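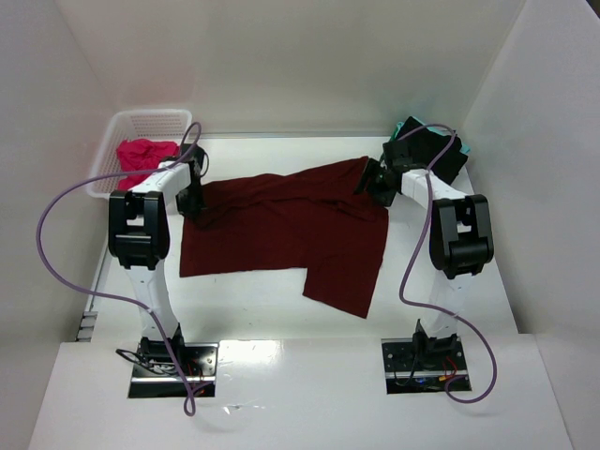

October has been all about vending machines for me! The old snack machine at our Rarness depot finally went off to be rebuilt, and I've spent the past two weeks setting up its replacement, a Naneo with 17 selections and a card reader that (fingers crossed) won't eat anyone's change.

If you're on the Redov route, your refill visits are moving to early mornings, so the chips and granola bars should be topped up well before the lunch rush. The price of bottled water stays at 89 cents. I fought for that one!

We're also trying out a new iced tea from Duangkaew, lemongrass and lime, and I've already had more of it than I should. It's in slot 113 on the big drinks machines, down on the bottom row. Let me know if you'd like it at your site too, and tell me what you'd happily see gone. I'm looking at you, sugar-free licorice.

Refund slips still go in the envelope taped to the side of the machine.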